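Sunday, started 10.40, Brirlow workshop

Flerkley motion comic, scratch build. Carrying on from the last entry, where the cut panels were in the Mercado timeline but the balloons were still baked into the artwork.

State at start:

- 289 panels in the timeline, covering the six issues
- lettering removed from issues one to four, not from five and six
- scratch voices recorded at Fluvcombe for all 13 speaking parts, not yet edited
- no music, and none wanted at this stage

Aim for the day was to get issue one playing end to end with scratch dialogue and see whether the hold times worked out on paper survive being heard.

## Hold times

The paper rule was reading time plus a fixed tail. Reading time came from the word count in the balloons. It gives sensible numbers for a reader and poor ones for a listener. A balloon with one word in it gets almost nothing, and the actor takes a breath before it, says it slowly and leaves a gap. A caption box gets far too long, as the narration was read at a fair pace and the rule assumes someone working through small capitals.

Replaced the rule for spoken panels. Hold is now the length of the trimmed line, plus a head of 6 frames and a tail of 15. Head is there so that the eye lands before the voice starts. Tried it with no head on the canteen argument and every line seemed to come from the previous panel.

Silent panels keep the paper rule for now. Most have no words at all, so the rule falls back to its minimum, and the minimum is too short for anything wider than half a page. The splash of the harbour needs about twice what it gets. I have put a manual override on it and marked it orange in the timeline. If there are many more of these in issue two the minimum should depend on panel area. The area is already in the panel list from the cutting stage, so it would only be a matter of reading it.

Overlapping dialogue: the artist draws two people talking across each other in one panel, balloons joined by a tail. On the page you read left then right. In the recordings both readers waited politely for each other, and it comes out flat. Pulled the second line forward until it covers the last word of the first. Works in the canteen. Does not work on the stairs, where the last word of the first line is the name of the ship and has to be heard. Left the stairs alone.

## Lettering removal, issue five

Began this while the first export was running. Issue five is harder than the earlier ones. The balloons sit over crosshatching, and the fill tool repeats whatever patch it finds nearby, so there are visible stripes where the hatching changes direction. Two methods tried on the same page:

1. Fill, then redraw the hatching by hand over the top at full resolution. Clean result, slow.
2. Leave the balloon shape in place as a flat white area and animate the new lettering into it. Fast, and keeps the look of the page, but commits us to lettering on screen for the whole of issue five and not in the others.

Method 2 would be noticed. Going with method 1 for any balloon over a figure or a background with line work, and plain fill for sky, walls and water. Flat colour is forgiving enough that I couldn't find the repairs afterwards without the mask switched on.

Sound effects stay in. They are drawn as part of the art and removing them leaves holes in the composition. The door slam in issue one is half the panel. It does mean the effect is seen and heard at once, and the recorded slam has to land on the first frame of the panel, with no head. Added a tag in Mercado, `fx_drawn`, which sets the head to zero. It applies to the whole panel, so a panel with a drawn effect and a spoken line needs the line offset by hand.

## Export

First export failed at the end of scene two. The log gave a missing file for a panel that was plainly there. The cause was a trailing space in the file name, carried over from the scanning list. Mercado shows the panel in the preview and refuses it on export. Renamed the file, then searched the whole folder and found the same thing in the issue three scans. Fixed those too. Anyone adding scans should run the name check before import. It's in the tools folder and takes no time.

Second export went through. Third export was after the overlap edits and is the one to look at.
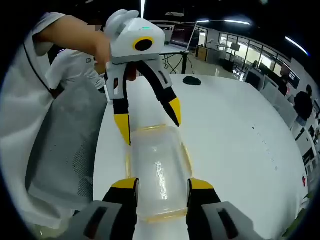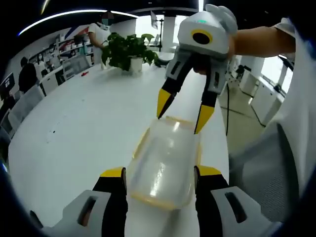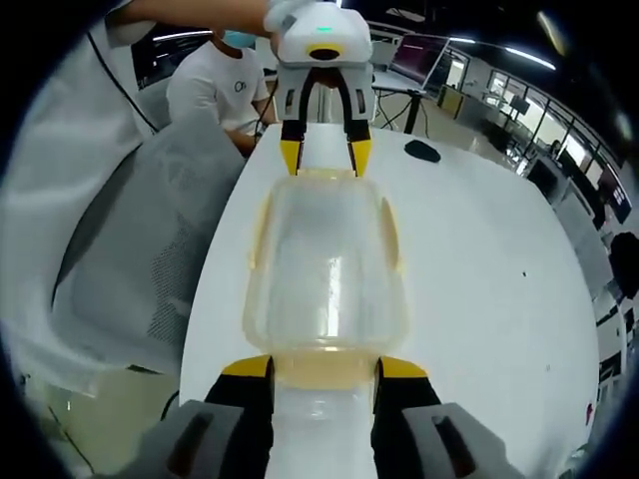 *Clear plastic container on the white table, with two hand-held grippers, in all three.*

## Watching it through

Played the third export on the large screen with the lights down, then again on the laptop with headphones. Notes in the order they were made.

- Opening caption over black is fine. Fade up is too slow, and the first panel is already dark.
- Push in on the harbour master is good. Leave it.
- Pan across the market is the wrong way. The page reads left to right and the pan goes right to left to finish on the child, so the child's reaction comes after the thing she is reacting to has left the screen. Reverse it and cut to the child separately. She has enough margin round her in the scan to stand as her own shot.
- Canteen argument plays well. The cuts are on the ends of lines and it would be livelier with one or two cuts inside a line. Try it on the ladle panel.
- Stairs too quiet. Recording level, not performance.
- Door slam in sync.
- Last page. The turn is lost. In the printed issue the reveal comes after a page turn, and the reader has a moment with the right-hand page before it. On screen it is simply the next panel. Tried a second of black, and it looks like a fault. Tried holding the previous panel with the room tone dropped out, and that is much nearer. Needs a proper version with the tone faded over the hold.

The camera moves as a whole are too busy. Nearly every panel has a drift on it, put there by the default preset, and after a few minutes it makes the moves that matter look like the rest. Have turned the preset off. Panels are now static unless someone decides otherwise. The static version of scene one is duller for the first minute and better after that.

Parallax layers: only the harbour splash and the attic have been separated. The attic is good. On the harbour the boats slide against the quay by more than the water does, so they look as though they are being towed. Reduce the foreground offset or merge the boats with the water layer. Merging is easier.

## Voices

These are scratch readings and will be replaced, so this is only about what they tell us for casting.

The harbour master and the narrator were recorded by the same reader and can't be told apart when a caption follows a line. Either the parts are read by different people or the narration gets a treatment. I would sooner cast them separately. A filter on a voice for the whole running time is tiring.

The two sisters need to be closer in age than they sound now. On the page they are drawn with the same nose and different coats and most readers take a few pages to sort them out, and the story uses that. If the voices are far apart the confusion goes and so does the point of the attic scene. For the real recording, ask for them to be auditioned as a pair.

The ferryman's accent wanders. The script gives none. The letterer used a rougher balloon outline for him, which I take as a grainy voice, nothing regional. Put that in the casting note.

The children were read by adults pitching up. Fine for timing. It makes their lines a little slower than they will be, so don't lock the market scene to them.

## Room noise in the Fluvcombe takes

There is a hum under all of the second session. It is steady and can be taken out with a noise print, but the removal dulls the ends of words at the setting needed to clear it fully. Half strength leaves a trace that will go under room tone. Using half strength. The first session is clean. The ventilation may have been on for one and off for the other; the session sheet doesn't say. Add a line for it to the sheet.

Levels have been matched by ear so far. Do it with the meter before issue two or the scenes won't join up.

## Files

- Timeline saved as a new version, old one kept
- Export three is in the review folder, one and two deleted
- Trimmed dialogue for issue one is in its own folder, named by panel and part
- Raw Fluvcombe takes untouched

## To do

- [ ] reverse the market pan, cut the child out as a separate shot
- [ ] merge boats and water on the harbour splash
- [ ] page-turn hold with tone fade, last page of issue one
- [ ] finish lettering removal on issue five, hatching by hand
- [ ] look at tying silent holds to panel area
- [ ] casting note: narrator separate, sisters as a pair, ferryman's voice
- [ ] ventilation line on the session sheet
- [x] trailing spaces in scan names

Stopped at 17.20 with the market pan open and half reversed. Don't export from that version.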